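## 4. Kit under review

The Correa hand-held kit was supplied by Brendeck as a pair of grippers, marker plates and cabling. Two of us (Hutsuliak, Caputo) ran the review at Dremovton over four weeks. Total logged: 2453 demonstrations, of which 2095 kept after filtering. Pads assessed by eye between blocks, see Fig. 3. 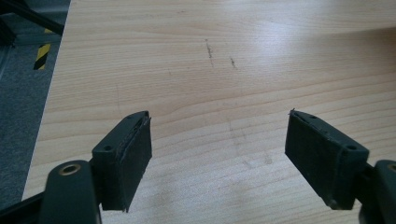 **Figure 3.** Correa fingers, open, over bare desk. Foam pads on both inner faces.

Pad wear is the main complaint. Adhesive grade isn't stated in the manual, and Brendeck's reply to our query only covered the older Zidstead pads. No spares in the box. Replacment took longer than the supplier's sheet suggests, mostly centring the foam on the jaw.

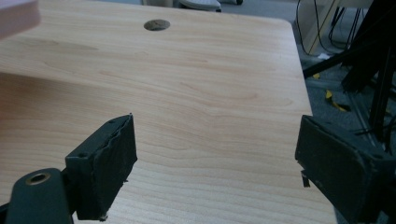 Wear criteria were kept simple. A pad was flagged if the edge no longer sat clean against the plastic or if the face had gone rough. Slightly frayed, uneven foam edges, as on the left finger over the desk, count as a flag under the first rule. Flagged pads stayed on until the end of a block. Not ideal, but swapping mid-block would of muddied the comparison.
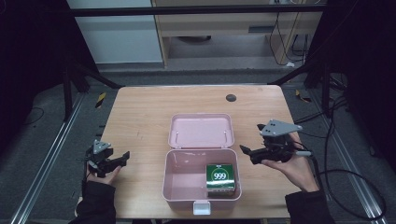
*Section 4: 218 words*

Two-handed work next. Operator holds one gripper per hand; the target here is an open pink storage box with a green "999" medicine carton in its front corner. Cable on the right unit trails to the floor, and we'd like a longer strain relief there. Marker plates are bulky near a raised lid. Wireless version promised for May, not tested. Scores in Section 5.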